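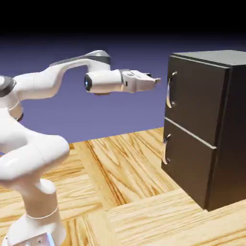

Fig. 1. Arm and two-drawer cabinet in simulation, gripper short of the upper handle.

Week 4 handout: House rules for drawer tasks

Hi all. I've typed these up from my scribbles, so forgive the order. We spent most of last session arguing over what counts as a successful drawer opening, and I promised I'd write down the rules we'll use for the rest of the course. They apply to everything you run in simulation and, with a few extra lines at the end, to the real cell over at Korkside.

Where to start an episode

Fig. 1 is the sort of pose I want you to think about first. The fingers are slightly open and there's still clear space between them and the cabinet. Please keep that gap in your start poses! Last September half the class began with the fingers already touching the handle, and then we couldn't compare anybody's approach with anybody else's.

Look at which way the handle runs too. These ones are bars mounted vertically, near the left edge of each drawer, so the fingers need to close from the sides. If your gripper comes in rotated 90 degrees from that, you'll be pinching along the bar and it will slide. Check the wrist angle before you blame your controller (I say this as someone who once blamed the controller for an entire afternoon).

And pulling a handle that sits off to one side puts a twist on the drawer. In a simulator with friendly joint settings you may never feel it. On real runners you will.

What you have to write down

Every run gets a log entry, including the ugly ones. I want the random seed, the start pose, which drawer was the target, the friction values, and the commit you ran from. If you changed the friction halfway through the evening, that's a new set of runs and it gets a new heading.

Report successes over attempts, always. "43 out of 130" is a perfectly good result and I'll happily grade it well. "Works most of the time" gets sent back to you. Don't drop a run after you've seen how it ended. If you think it was invalid, mark it invalid, say what went wrong, and leave it in the file.

Stijn Vanhove's run 2891 is the one I showed on the projector. The drawer opened beautifully, and when we played it back slowly one finger had gone straight through the handle. He logged it as a failure with a note, and that's exactly how I'd like you to do it.

What counts as open

For this course: the target drawer has reached the distance on your task sheet, the other drawer hasn't moved, the gripper has let go, and the arm has backed off without hitting anything. All of that, in one episode. Set the distance before you start running and leave it alone.

Contact through geometry is a fail. So is shoving the whole cabinet. Yes, even if the drawer comes out as well. We had a long chat about this one and I haven't changed my mind.

Before you go near the real arm

A clean simulation log doesn't get you a slot at Korkside, sorry. You need a written risk assessment signed by Oľga Šťastný, and she does read them, so please don't copy your neighbor's. Tell her your speed and force limits, where a hand could get trapped (the drawer front is the obvious place, the elbow is the one people forget), and who will be holding the stop button.

First runs are at reduced speed with two people present. The person on the stop button does nothing else. No typing, no filming, no phone.

If you move the cabinet, even a little, go back to reduced speed and redo your start pose check. The same goes for swapping fingers or handles.

For next time

Bring a one-page log from your own runs, with at least one failure in it that you can explain. Read the Gastia task sheet as well, mainly the part on resets. We'll go through your start poses first and then move on to doors, where the handle travels in an arc and most of your straight-line pulls will stop working.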